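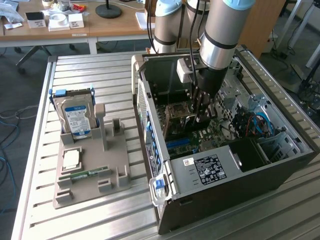

Hard drives should come out before anything else is touched, according to one reply to the notice that went up in Flitthorpe last month, and a good many other people wrote in to say the same. The notice asked for unwanted desktop computers. It had not said what would happen to whatever was still stored on them.

Flikier, the repair workshop behind the old Sun building, has now set out how the work is being done. Drives are taken out at the first stage and kept apart from the rest of the machine until they have been wiped. A drive that cannot be wiped is not used again. It goes for destruction, and the person who gave the computer can ask for a note to say so.

The workshop had 100 desktop computers handed in by the time the collection closed at the end of November. Of these, 76 are judged good enough to be put back into working order. The others are being kept for parts, and what is left of them will go to Skukavex, the recycling firm on the edge of the town, which has agreed to take the empty cases and boards without charge.

Most of the computers came from offices that had moved over to laptops. A smaller share came from homes, often with a box of leads, a keyboard and sometimes the original manual. The workshop says the manuals are more use than people think, especially where a maker has used an unusual power connector or put the front panel pins in an odd order.

The age of the computers varies a good deal. Some were in daily use until this autumn. Others had been in lofts and garages for years, and several arrived with a layer of dust thick enough to hide the writing on the board. Dust is cleared outdoors when the weather allows, and in the yard doorway when it does not.

Each computer is laid on its side with the panel off so that the inside faces up. The drive in its plastic caddy, the memory and the processor are then put out next to the case while the board is looked over. With the processor out, the metal frame around the socket can be checked for bending and the socket for damaged pins. A bent pin is one of the commonest reasons for a board to be turned down.

The workshop had at first planned to leave processors where they were. That changed after the first batch was tested. Old thermal paste had gone hard under many of the coolers, and a number of the computers shut themselves down within minutes of being switched on. Cleaning the old paste off and putting fresh paste on cured most of them. It now happens to every computer as a matter of course, even those that seem to run well.

Memory modules are being pooled and shared out again. Many of the office computers came with a single module and empty slots beside it, and a second one makes more difference to how they feel in use than any other change. Modules of the same type are paired where possible. Odd ones are kept in a drawer for repairs.

Power supplies have had the closest attention. Each is tested on its own before it goes back, and any that smells burnt, rattles or has a stiff fan is set aside straight away. They are not opened. The workshop says it will not repair power supplies and advises people not to try it at home, as the parts inside can hold a charge long after the plug has been pulled.

Finding working power supplies has turned into the slowest part of the job. Several of the larger makers used their own shapes and plugs, and a standard unit from a shop will not fit. For these models the workshop depends on what can be taken from the computers that are not being rebuilt. It would be glad to hear from anyone with spare units of this sort, working or not known to be working.

Cables are another sticking point. Data cables for drives are easily lost and easily damaged at the clip, and a fair number of computers came in with none at all. The ones that did come in have been sorted by length, with the straight and angled ends kept separately. In cramped cases an angled end facing the wrong way can stop the drive cage from closing.

Once a computer has been put back together it is left running for 2 hours with the side off, then again with the side on. The second run is the more telling. A computer that stays cool when open can still overheat once the panel is in place, particularly if the wires have been left lying across the front fan. Wires are tied back at this point and the run is repeated if necessary.

The finished computers will be lent out from a ground floor room in the Sun building, which has been empty of tenants since the spring. The room has had new sockets put in along one wall and the carpet taken up. It still needs shelving, and the heating is being looked at before the first loans are made.

Loans will be for 3 months to begin with. They can be renewed, and the workshop does not expect to refuse anyone who asks. Each computer will go out with a screen, a keyboard, a mouse and the right leads. There is no charge and no deposit. People will be asked to bring the computer back if it goes wrong and not to open it themselves during the loan, though anyone who wants to see how theirs goes together may come in and watch another being done.

Screens are in shorter supply than computers. Many were kept by the offices for use with their new laptops, and those that were handed in include several with the old blue connector only. These will work with most of the computers that have been rebuilt, but not with all of them, and the workshop is matching them up one by one. Adaptors are being bought for the rest.

The question of which software to put on them has led to some discussion. Some of the processors are too old to be supported by the newest version of Windows. Those computers will be given a free system instead, with a web browser and an office package already set up. A printed sheet will go with each one, covering how to switch on, how to connect to the internet and how to shut down properly. The sheet was tried out on people who use the library in Flitthorpe, and the part about passwords was rewritten afterwards.

Wiping is the part that has drawn the most questions from the public — more than price, age or speed. Drives of the older spinning type are overwritten from start to finish, which on a large drive can take most of a day. Solid state drives are cleared with the erase command built into the drive. In both cases the result is read back and entered in a log against the serial number on the label. If the label is missing or cannot be read, the number is taken from the drive itself.

People who gave computers and would like their old photographs or letters saved should get in touch quickly. The workshop will hold back a drive on request, but it cannot recover anything once the wiping has begun. So far a handful of people have asked, most of them for family photographs. One drive that was held back turned out to be empty.

Skukavex will collect in the yard once the last of the usable parts have been removed. Steel cases and aluminium coolers will be separated from the plastic before they go. Button batteries are being taken off the boards and put in their own tub, and anyone preparing a computer for recycling at home is asked to do the same. Tape over the flat side of the battery stops it touching the others.

The workshop is also asking people to keep hold of screws. Case screws, drive screws and the small ones that hold the board all have different threads, and a computer that comes in with its panels loose and a bag of mixed screws takes much longer to put right. Where a computer has already been taken apart, the parts should still be brought in together, with each lot of screws taped to the piece it came from.

A second collection is likely in the new year if there is room to store what comes in. At present there is not. Computers awaiting work are stacked along the back wall of the workshop, and finished ones have begun to be moved across to the Sun building ahead of the shelving. Laptops, printers and tablets are not being taken and cannot be left at the door.

The loan room will open in the afternoons only at first. Opening times will be put up in the window, and names for the first loans are being taken now at the workshop counter in Flitthorpe. Anyone with screens, leads or power supplies to give can hand them in at the same counter until 5pm.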